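### 4.2 Pad Geometry and Textile Grasps

The textile trials compare the Hadow and Pastor pad sets on the same hand-held gripper body. Both sets fit the same links, so jaw travel and camera placement were left unchanged between conditions. The Hadow pads have fine horizontal ridges on the contact face; the Pastor pads are flat. Each operator used the two sets in alternating blocks, and the order was reversed for half of the operators.

We recorded 421 grasps in furnished apartments. Jaw width was logged at 60 Hz and aligned with the video by timestamp. A grasp was scored as held if the fabric stayed between the pads through a lift and a short lateral move. Grasps in which the pads closed on the support surface as well as the garment were kept in the data and labeled separately, as they account for most of the high-force events.

On single-layer hems, the ridged pads held more often than the flat pads. The difference was smaller on folded edges, where either set could close on several layers. Heavy knits gave mixed results: the ridges caught raised ribs well when they crossed the direction of pull, and poorly when they ran along it. We did not control rib direction, and the effect should be treated as provisional.

Dark garments were a problem for the Hevaver controller, which estimates fabric edges from the wrist view. Edge confidence dropped on black knits even where the cloth underneath was light and patterned – sewn labels and patches often gave the only stable features. Raising the exposure recovered some texture but saturated lamps and windows near the border of the lens. We therefore kept fixed exposure for all reported trials and excluded no sequences on the basis of brightness.

Pad wear was checked after every 2000 closures on a bench fixture. Ridge height fell slightly on the Hadow set, with no visible change in the flat set.

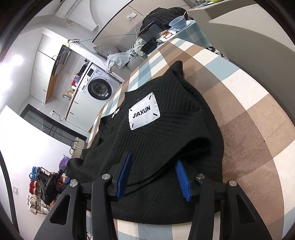
**E. Turow**, corresponding author, gripper hardware and evaluation

**Figure 4.** Wrist view with blue pads, one ridged, above a black knit sweater. The ribbing changes direction between blocks, and the white patch has the strongest contrast on the garment. The hem at right runs diagonally between the open pads.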